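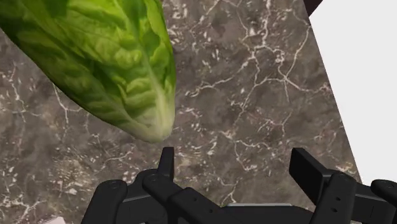 What happens to people's jobs when a robot comes to work in a kitchen?

Mostly the jobs change shape. The robot takes over some of the dull, repeated bits, and the people spend more of their day on the parts that need tasting, deciding and talking to each other. Sometimes there are fewer jobs of one kind and more of another, and I'll get to that as well.

I work at Harard, a big kitchen that makes salads and sandwiches for schools. When I started, my whole morning was lettuce. I picked one up, turned it round, put it on the cutting belt, and picked up the next one. By the time I stopped for tea my arms ached and I was seeing green leaves whenever I shut my eyes!

Now we have 2 robot arms on the lettuce line. We call them Wotari and Lemma (Wotari was our manager's idea, and Lemma was picked by the children at the school down the road). Each arm has a gripper on the end, which is a bit like a hand, only with far fewer fingers than yours.

Why is lettuce hard for a robot?

Try this at home. Pick up a tin of beans, then pick up a lettuce. The tin is the same shape every time and you can squeeze it as much as you like. A lettuce is floppy at one end and firm at the other, and no two are alike. Squeeze too hard and you bruise the leaves. Squeeze too gently and it slides away from you.

You do all that sorting out without thinking. A robot has to be taught. A lot of the teaching is done on a computer, in a pretend kitchen with pretend vegetables, where it can get things wrong all day long and no food is wasted. This is called simulation, and it works a bit like a video game that the robot plays for practice. Hằng Bạch, who sets up the practice kitchen for us, told me that Wotari had 2,657 goes at picking up a lettuce in there before it was let anywhere near our line. I asked how many it dropped and she just laughed.

What do the people do now?

There used to be 4 of us on lettuce. Now Tekle Dinsa looks after both arms by himself. He checks that the grippers are clean, watches for lettuces that have got stuck, and presses the stop button if something looks wrong. He had to do a course first, and he was nervous about it, as he hadn't sat in a classroom for over 17 years. He passed, and he was paid a bit more afterwards.

I moved to dressings and tasting, and I love it. Radosław Wasilewska went to the packing room. Getachew Chala didn't want to do either, so he left in January to drive a van for a bakery called Orkley. He told me he likes being outdoors. He also told me he was cross at first that he hadn't been asked sooner, and I think he was right about that. When a workplace brings in a robot, the people who do the job should hear about it early – they know things about the work that the bosses don't.

Tekle showed the robot team that you should check the stem end of a lettuce first, for example. If it's gone brown and soft, that one goes in the compost. They hadn't thought of that!

Can the robot do everything?

No, and it isn't close. Lemma can't tell if a dressing needs more lemon. It can't spot that Radosław is having a bad day and make him a cup of tea. If a crate arrives with the wrong vegetables in it, one of us has to ring the farm.

Words to know

Automation: using machines to do work that people used to do.
Gripper: the part of a robot arm that holds things.
Simulation: a pretend version of a place, made on a computer.

Something to talk about

Think of a job you do at home or at school, like tidying the book corner. Which bit would you give to a robot, and which bit would you want to keep? My friend Tsion Kahsay asked her class, and almost all of them wanted to keep feeding the hamster.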